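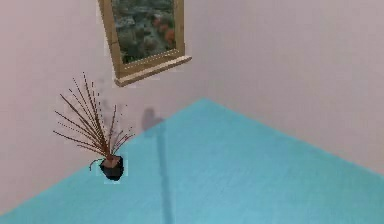 Getting a steamed pudding out of its basin in one piece

I make a lot of steamed puddings once the clocks go back, and for years I served most of them in two halves with custard poured over the join. Golden syrup sponge was the worst. The top would stay behind in the basin, along with all the syrup, and I'd be scraping it out with a teaspoon while everybody waited at the table. These are the things I do now, in no particular order apart from the first one, which matters more than the rest put together.

Butter the basin twice

Soft butter, not melted. Melted butter runs down the sides and sits in a puddle at the bottom. I rub a good layer round with my fingers, put the basin in the fridge for ten minutes, then do it again. Erlinda Soriano taught me this when we were running the pudding stall together, and she was using a pastry brush for hers, so do that if you hate greasy hands (I don't mind them).

Put a disc of paper in the bottom

Draw round the base of the basin on baking parchment, cut just inside the line, butter one side and press it in, buttered side up. It takes a minute. If you're doing syrup or jam, spoon it on top of the paper and keep it away from the edges, otherwise it creeps up the sides and sets like glue.

Leave room at the top

I use 300 g of flour in my big basin and it comes up to three quarters full, which is plenty. Any more and the sponge pushes against the lid and goes heavy. Pleat the foil across the middle so it has somewhere to go, and tie the string tightly under the rim - then make a handle with what's left over, going across the top and back. You'll be very glad of it when you're fishing the thing out of a pan of boiling water!

Keep the water topped up from the kettle

Never from the cold tap. The pan goes off the boil and the pudding sulks. I set a timer for every half hour and add enough to bring it halfway up the basin again. An old saucer upside down in the pan stops the rattling, or a folded tea towel if your saucers are all nice ones.

Let it stand

Five minutes out of the pan with the foil off. I used to turn mine out straight away, and I'm sure that was half my trouble. The sponge shrinks back a little from the sides as it stands. Run a thin palette knife round the edge, only the top inch or so, put a warm plate over and flip the lot in one go. Then wait. If it hasn't dropped, lay a hot wet cloth over the basin for a minute and give it one firm shake.

If it breaks anyway

Push it back together while it's hot, and spoon warm syrup over the crack. With a chocolate one I just dish it up in the kitchen and carry the bowls through.

Washing the basin

Fill it with hot water and a squirt of washing-up liquid and leave it till after you've eaten. Syrup comes away by itself. Burnt jam needs a spoonful of bicarb and a night's soak, and please don't use a metal scourer on a glazed basin, as the scratches give the next pudding something to hang on to.

Leftovers fry beautifully in butter, by the way. Thick slices, both sides, cold cream.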